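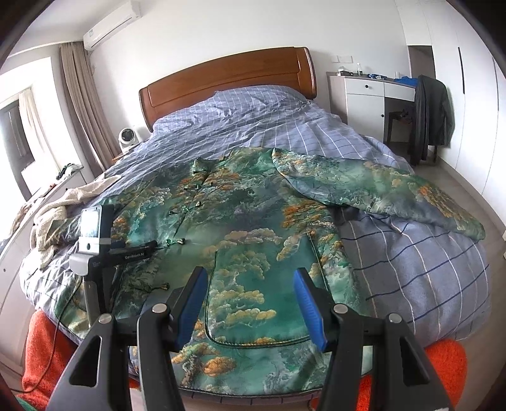
Blue pads on, jaws open, padded jacket waiting on the bed.

Re: Soft pads vs. hard pads for clothes (hand-held grippers)

gijs_h wrote:
Swapped to the blue rubber pads this week after 412 grabs with the bare printed fingers. Same jacket, same bed, same wrist complaining. With the bare fingers I could get a sleeve cuff if I came in low, but anything quilted slid out as I lifted. The rubber holds a fold of the padding fine. My trouble now is letting go. Open the jaws and the cloth stays stuck to one side like it's paying rent.

Anybody running something grippy that also releases?

sirkside wrote:
What's the shore hardness? "Blue" is not a spec.

gijs_h wrote:
It came in a bag that said "soft." I have told you everything the bag told me.

marijke_vd wrote:
I'd go for the frog buttons before I touched the pads. Knots give you something to close on and they don't care what your fingers are made of. Also, that patch pocket will lie to you. Looks like a great edge, then you pinch one layer and drag the whole front along behind it.

GeertL wrote:
Disagree with Marijke. If you teach it to go for the knots, you have a gripper that folds one jacket. Wonderful news for whoever owns that jacket. Try the hem or the end of the sleeve, any garment has those.

marijke_vd wrote:
T-shirts have hems too, Geert, and you spent all of December failing to pick one up.

GeertL wrote:
That was a lighting problem.

jolien_t wrote:
Gijs, dust the pads with a little talc and wipe it off. Mine stopped clinging on nylon. It wears off fast so you'll be doing it again before lunch. The other thing I'd try is opening wider on release – most of my sticking was me only opening halfway and moving on.

Whitfield wrote:
Has anyone compared against the Clikevard fingers, the ribbed ones? I have 2 sets and can't tell them from a door stop on padded stuff, but they're very good on towels.

sirkside wrote:
Ribbed is fine on terry. On a slick shell you're holding it by the tips of the ribs and hoping.

gijs_h wrote:
Update, February 9, 2022. Talc helped. Opening all the way helped more, which is annoying since it was free. Went for the pocket edge 9 times to see who was right and dragged the whole front on most of them, so one point to Marijke. The sleeve end came up cleaner. One point to Geert, please don't frame it.

GeertL wrote:
Too late.

jolien_t wrote:
Next do it with the duvet cover unbuttoned and see which one the gripper prefers.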